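BURKASUM RUGBY LEAGUE CLUB OPENS NEW HOME GROUND STAND AND EXPANDS JUNIOR PATHWAY

BURKASUM, February - Burkasum Rugby League Club will start the new season with a rebuilt eastern stand, a bigger junior program and its first full under-18 girls side, and we could not be happier to share the news.

The stand at Effiong Park now seats 2,037 people, all of them under cover. Anyone who sat through last year's home game against Kasix in sideways rain will know what that means! The changing rooms underneath have been redone too, with separate spaces for the women's and men's teams, so double-headers can run without one side waiting in the parking lot for the other to clear out.

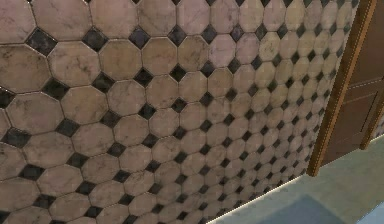
The junior program is growing just as fast. Registrations have reached 448 across all age groups, and 64 of those players have been picked for the development squad, which trains twice a week under the same coaches as our first team. The squad plays its opening trial at Drirkura, with kickoff at 10 a.m. and the under-18 girls up first.

Our first team comes into the year with most of its forward pack still together. Both starting props have signed on for two more seasons, and the halves who steered us to last year's semifinal are back as well. Three players from the development squad have joined the preseason group and will push hard for a place on the bench - they were among the quickest in the fitness tests, and the older backs have noticed.

Season passes are on sale now at the clubhouse and cover every home match in all grades. Children under 12 get in free with an adult. The first home game is against Kasix, and gates will open at noon so everyone can catch the reserve grade match beforehand.

Families who want to register a junior player can still do so at the clubhouse on any training night until 7 p.m. Boots can be borrowed from the club in most sizes.

ENDS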